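Support > Manuals > Climgate Room Sensor > Section 4: Placement and First Start

Print this page | E-mail this page

4. Placement and First Start

This section covers placement of the Climgate room sensor, battery installation, and pairing with the Furaler base unit. Complete Section 3 (Base Unit Wiring) before starting. The base unit must be powered and its status light must be steady green.

4.1 Choosing a location

The sensor reads air temperature and relative humidity through the slots on its underside. Readings drift when the slots are blocked or when the sensor sits in moving air.

1. Select a shelf, desk, or table in the room to be monitored. Wall mounting requires the bracket kit, sold separately (see Section 9).
2. Keep the sensor at least 26 inches from radiators, supply vents, and exterior doors.
3. Keep the sensor out of direct sunlight at all hours. Check the location once in the morning and once in the afternoon.
4. Do not place the sensor inside a cabinet or behind a curtain.

Note: Stone and metal surfaces hold heat longer than wood and can delay the response of the sensor. If a stone or metal surface must be used, fit the foam feet supplied in the accessory bag.

4.2 Preparing the surface

1. Clear the area where the sensor will stand.
2. Wipe the surface with a dry cloth. Do not use wax or spray polish before placement. Vapor from these products affects the humidity element for several hours.
3. Check that the surface is level. The sensor will operate on a slight slope but may slide if bumped.
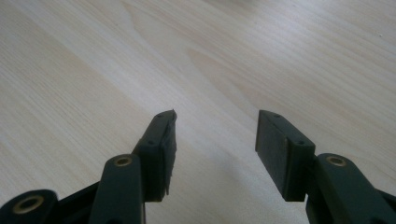 Fig. 4-1. Bare wooden tabletop.

CAUTION: The foam feet contain an adhesive that can mark oiled or unsealed wood. On these finishes, leave the backing film on the feet or use the sensor without them.

4.3 Installing the batteries

1. Turn the sensor over and slide the cover in the direction of the arrow.
2. Insert 2 AA alkaline batteries. Match the + and - marks in the compartment.
3. Replace the cover. The display shows all segments, then the firmware number, then two dashes.
4. If the display stays blank, remove the batteries, wait one minute, and insert them again.

CAUTION: Do not mix old and new batteries. Do not use rechargeable cells. Their lower voltage triggers the low-battery warning early.

4.4 Pairing with the base unit

1. On the base unit, press and hold LINK until the status light blinks amber.
2. Within two minutes, press SET on the sensor once.
3. Wait for the channel number to replace the dashes on the sensor display. The base unit light returns to steady green.
4. Repeat for each additional sensor. Pair one sensor at a time.

Note: Sensors made by Mallason use the same housing but a different radio. They cannot be paired with a Furaler base unit. Check the label inside the battery compartment.

If pairing fails, move the sensor to within a few feet of the base unit and repeat steps 1 through 3. The sensor can be returned to its location once a channel number is shown.

4.5 First readings

Leave the sensor undisturbed for one hour after pairing. Readings taken before this time should not be used to set alarm limits.

The sensor stores up to 1,024 readings when the base unit is out of range. Stored readings are sent when contact is restored. When the memory is full, the oldest readings are overwritten.

To check the stored count, press SET twice. To clear the memory, hold SET until CLR appears, then release.

Note: Removing the batteries does not clear the memory. It does reset the clock, which is corrected at the next contact with the base unit.

Continue to Section 5, Alarm Limits.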